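Write Down What "Done" Means

I've been grumbling about this to anyone who stands still long enough, so here goes in print. 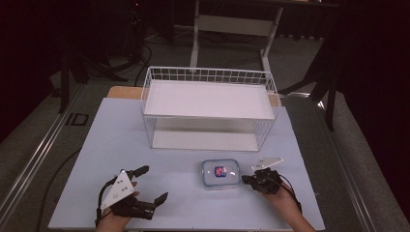 My beef is with task sheets. At Flandusero we do a lot of tabletop work with hand-held grippers, and every task comes with a sheet telling the operator what to do. Put the container on the shelf, that sort of thing. Fine! Except which level? A shelf with a top tray and a bottom panel has two perfectly good answers, and if the sheet doesn't pick one, your operators will pick for you, and they'll pick differently before lunch than after it.

I got to read through 1473 recorded runs in May (my idea of a good time, apparently) and 83 of them I couldn't grade. The people doing them were careful. The sheet just never said when to stop. Does the lid have to stay on? If there's something inside the container, does it matter that it slid to one end? Do both hands have to let go, and how far back do they go before we call it over? I had opinions on all of these and so did the guy at the next desk, and our opinions didn't match.

So I'd like a rule, and I'd like it to be boring. Every sheet gets a start state and an end state, written so a person who has never seen the task could check them. No "neatly." No "properly." Say the lid is closed, say which level, say the gripper fingers are open and clear of the object.

People push back on this, and I get it. Drumgate, one of the shops we trade notes with, went all in and ended up with a sheet that ran 32 lines for moving one box. No operator reads 32 lines, I wouldn't either, and by the second hour you're working from memory anyway. My own limit would be whatever fits on a card taped where you can see it with both hands full. If it won't fit, it's probably two tasks and you should split it.

The other gripe I hear is that tight rules make everybody move the same way and you lose the natural variety. I don't buy it. Tell me where the thing ends up and leave me alone about how I get there. Come in from the left, use two hands, fumble a bit and recover, great, I want all of that on record. It's the finish line I want painted on the ground.

Oh, and put a version number on the sheet. We changed ours twice without one and I'm still sorting out which runs go with which.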